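Workshop > Projects > Two-Arm Table > FAQ

Search this site Type and press enter

The Two-Arm Table: Frequently Asked Questions

5 min read

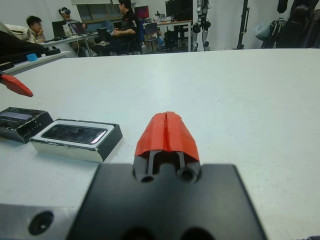 The arms live in the shared workshop at Grolero, and most of the emails I get about them begin "I have a spare room and a 3D printer". Good, that's how I began too, before my household took a view on the noise. You don't need much to start with: a solid table, an arm, patience, a second arm once the patience has gone. We practise on whatever boxes are to hand, and the two on the left of the white table have chipped and scuffed edges, so nobody winces if a grip goes wrong. The shiny tops are a proper nuisance to pick up by, and I recommend something similar to anyone who thinks their gripper is finished.

Who is "we"?

Me (Horácio Simões, wiring and complaints), Thắng Chu, who writes the software, and Svatopluk Vondráček, who owns the good screwdrivers and would like them back. Custódio Antunes joined in September and has already redesigned everything I was proud of.

What did it cost?

My share of the parts I'm willing to admit to came to £431. That leaves out the arms, which were bought secondhand between us, and the printer, which I had told my wife was for household repairs. It has since repaired one soap dish.

Why are the fingertips orange?

It was the reel on the printer. I have been asked whether it helps the camera, and for a while I said yes, in a serious voice. Thắng tested it and it makes no difference at all to our software. We've stuck with it for the simple reason that a dropped orange fingertip is easy to find on the floor.

Can I print the tips in something tougher?

Please do. Ours wear out in the corners first. We are on version 16, of which versions 4 to 11 were the same mistake at different sizes. Print them in two halves and check the fit before you reach for the glue. I now check the fit before I reach for the glue.

Do I need two arms?

No. One arm will keep you busy until you're sick of it. Two arms bring a whole new class of problem, namely each other. If you do go to two, write the code that stops them colliding before you write the code that makes them clever. We did it the other way round and the left wrist still clicks.

What is Droltska?

The name of our control program. Thắng chose it and won't say what it means. It runs on an ordinary secondhand laptop, and it logs everything, including the time I leant on the keyboard.

How heavy a thing can it lift?

Our own limit is 125 grams per arm. The arms could probably manage more, but the printed parts hold the opposing opinion and they have the casting vote.

My gripper closes but the object slides out. What now?

Slow it down first. Then look at the pads, then the screws holding the rails, then the pads again. Adelino Leitão spent an entire evening rewriting his grip code and the cause was one loose screw, which he has asked me to stop mentioning.

Can I come and see it?

Yes, on open evenings. Sign in at the front desk, keep your sleeves away from the arms and don't press the green button on the wall, as that's the extractor fan and it's very loud.

Will you sell me one?

No. I couldn't look you in the eye afterwards. The drawings are free to copy, and the parts list was last corrected on Jun 17, 2024, when someone pointed out that I'd listed the same bearing three times under different names.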